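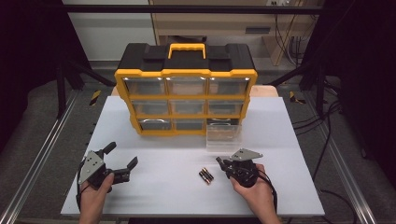

Parts organizer and two AA batteries on a white table.

Pettigrew Repair Library, Vokcombe
Progress report to the Stuselach Fund
10th January
Prepared by Otis Holloway

Grant and spending
The second payment of $4,000 arrived in December. Most of it has gone to rent and the new shelving in the back hall. The insurance renewal came in higher than we budgeted — we covered the gap from membership fees and did not touch the grant.

Lending
We now have 42 household members. Sewing machines, carpet cleaners and the tile cutter go out most often. The long ladders are borrowed less than we hoped, mainly by people who live within walking distance. We would like to offer delivery for large items but have not found a van we can afford.

Catalog
Akihiko Maruyama moved the old card file into Keko, the lending software we described in our application. Members can reserve tools from home. Late reminders still have to be sent by hand, and Akihiko is working on that. A few older records have no purchase price, so the replacement list is incomplete.

Repair evenings
Lamps, toasters and radios made up most of the work. Clothing repair is popular and we are short of people who can sew zippers. We turned away microwaves, as agreed with our insurer.

Problems
The heating in the hall failed in December and we closed for 2 weeks. The landlord has replaced the pump. Loans due in that period were extended without charge.

Next period
We will finish labeling the garden tools before spring, get quotes for a van, and send the full accounts with the next report.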